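Ballura Shave Soap, the unscented puck

Posted 17 February 2020 in Soaps & Brushes

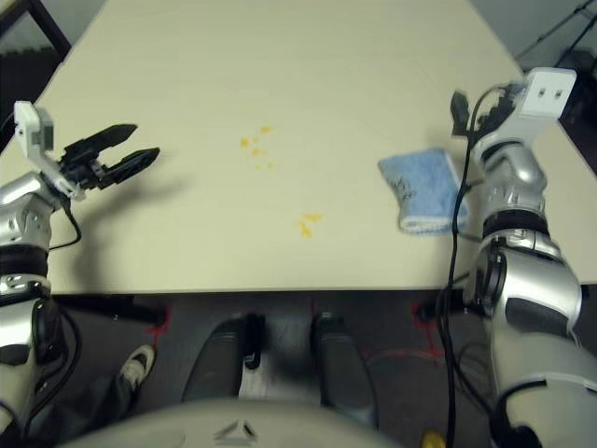 I make one shaving soap. I've tried making others, and there's a shelf in my workroom full of the ones that didn't make it, but Ballura is the one I use on my own face every morning and the one I'm happy to put a price on. It's a hard tallow puck, unscented, no color added, and it fits in most bowls and mugs. If you've been shaving out of a can your whole life, the first thing you'll notice is how little you need. I get asked all the time whether you can skip the brush and work up the lather with something else, and yes, people do, with their hands or a washcloth or even a rectangular sponge like the light blue one on the table up there, but please don't use a kitchen sponge on your face! It soaks up half the lather and gives back big sloppy bubbles that go flat before you've finished one cheek. Get a brush. It can be a cheap one.

So, a bit about how this soap came to be. I have the kind of neck that hates shaving. Red bumps along the collar line, a patch under the jaw where the hair grows sideways, the whole deal. I went through the drugstore shelf one can at a time and then I started ordering pucks from other makers, and some of them were lovely, but nearly all of them were perfumed to high heaven and my skin would be hot and pink by lunchtime. I started making my own in August, in a kitchen with no air conditioning, which I don't recommend to anybody. The first batch never set. The second one set like a brick and lathered like one too. The recipe I sell now is number 17 in my notebook, and I've left it alone apart from one small change to the amount of glycerin.

What's in it

Stearic acid, beef tallow, water, coconut oil, potassium hydroxide, sodium hydroxide, glycerin, shea butter, kaolin clay. That's the whole list. The lye is used up in the making, as it is with any true soap, but I list it so you know how the thing is made. There's no fragrance, no essential oil and no dye. It does have a smell, I should say, a very faint clean fatty smell when the puck is fresh. My household can't pick it up once it's lathered. I can, but I've got my nose in it all day.

It isn't vegan. I get an email on that subject most weeks, and I do have a plant-based version going, called Filtosari, but it isn't ready. The lather is fine and the slickness isn't. When it's as good as Ballura I'll put up a page for it, and until then I'd sooner not take anybody's money.

How I use it

Everybody has their own way and you'll find yours, but if you're new to this, start with mine and mess with it later.

Soak your brush in warm water while you shower. Pour a teaspoon of warm water on top of the puck too and let it sit there, which softens the surface. When you get out, tip that water off, give the brush a couple of good shakes so it's damp and not dripping, and swirl it on the puck until the tips are loaded with a thick paste. If it looks bubbly at this stage you've got too much water in the brush.

Then go to your face, or a bowl if you like a bowl. I go straight to the face - less to wash up. Paint it around, dip just the tips of the brush in water, paint some more, dip again. Add the water a little at a time. Most people who write to me saying the lather is dry and pasty haven't put in enough water, and it takes more than you'd think. You want something that looks like yogurt, with a bit of a shine on it. Stop there.

Shave with the grain first. Lather again, go across it. I never go against the grain on my neck, whatever the razor people say, but my chin can take it. Rinse cool, pat dry, and put on whatever you put on.

If your water is hard (mine is terrible) you'll need more soap on the brush. Load it for 10 seconds longer than you think you should. You can also try one shave with distilled water from the store, just to see the difference. I did that and was a little annoyed by how good it was, and then I went back to the tap because I'm not carrying jugs up the stairs for a shave.

Making it last

The puck should last you a good long while if you let it dry out between shaves. Leave the lid off for a few hours, rinse the leftover foam off the top, and don't park it in the shower where the spray gets to it. I once left mine in a puddle on a camping trip and came back to a dish of goo. It still lathered, mind you.

Wash your brush out properly when you're done. Squeeze it, don't wring it, and stand it or hang it somewhere with some air moving. If you get a grayish scum building up down in the knot, that's mostly soap and minerals. A soak in warm water with a splash of white vinegar sorts it out, then rinse it well and let it dry for a day.

The bowl and the brush

I don't make either of these, but people want to buy it all in one place, so I stock one of each.

The bowl is the Ortner, a stoneware one with ridges inside the bottom, heavy enough that it doesn't skate around the sink. It comes in oatmeal or dark green. The glaze varies from one to the next and I can't pick out a particular one for you, sorry, they're all boxed up when they get to me. It's wide enough to hold the puck if you'd like to keep the soap in it, though I think you get more from the ridges if you keep the soap somewhere else.

The brush is synthetic with a plain black handle. It dries fast, it doesn't smell when it's wet and it doesn't need breaking in. I used badger for years and I've come around completely. If you already have a boar or a badger you love, keep it, the soap works fine with both.

Questions I get a lot

Can I use it on my legs? Sure, lots of people do. It's the same skin. You may want a bigger brush.

Will it help with razor bumps? I can't promise you that. My neck got better, but I also changed razors and quit shaving against the grain in the same few months, so I can't say how much of it was the soap. If you've got something that's painful or won't heal, see a doctor before you go buying pucks from me.

I have a beard, is it any use to me? For the cheeks and neckline, yes. I wouldn't wash the beard itself with it. It's soap, and it'll leave the hair feeling squeaky and dry.

Does it go bad? I've got one from the early batches that's three years old and it's fine. It has shrunk a little and gone slightly darker on the outside. Keep it out of the sun.

Do you do samples? I do! A sample is a chunk cut from a puck, wrapped in paper, good for 7 shaves or so depending on how heavy-handed you are. Press it into the bottom of a mug with your thumb and it'll stick.

My puck has a white powder on top, is that mold? No, it's soda ash, it happens while the soap cures. It comes off with the first wetting. I try to wipe them down before they get wrapped, but some slip by me.

Sizes and ordering

Full puck, boxed, item 2390. Refill puck, same soap in a paper wrap, a bit cheaper. Sample chunk. Ortner bowl, oatmeal or dark green. Synthetic brush, black handle.

Everything ships from my workroom in Nistdale. I pack orders in the mornings and take them over to the post office when I've got a bagful, so yours may go the same day or it may go the next. Soap is heavy for its size and the postage shows it - if you're ordering a single refill it might be worth getting two, or going in with a friend. Boxes are plain cardboard with paper stuffing. If a bowl shows up broken, send me a photo and I'll replace it. Don't mail back the pieces.

Each batch cures for weeks before I'll sell it, so when a batch is gone there's a wait. The button will say sold out and you can leave your email. I only use that list for restocks, and you'll get one message when the soap is back on the shelf.

Returns are fine on anything unused. If you've used the soap and it doesn't suit your skin, write to me anyway and we'll work something out.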